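Week 5: Teaching by demonstration

There are two common ways to show an arm a task. In hand guiding you hold the links and move them yourself while the joint angles are logged. In remote control you move a second, smaller arm and the working arm copies it. We use the second method in the Gresico lab, as it keeps your hands out of the camera's view. 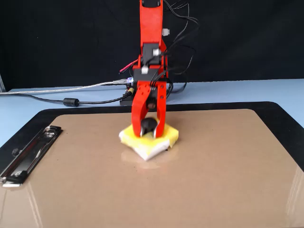

Start each recording from the same rest pose and close the gripper slowly. If you fumble, stop and delete the take – a messy one costs more than it adds. Keep each take under 60 seconds.

The Sturnolora set has 568 takes, of which 48 are held back for testing. Don't train on those.

Before the next session, record five takes of your own and save them in the Ratanaporn folder. Note any take where the arm lagged behind your hand.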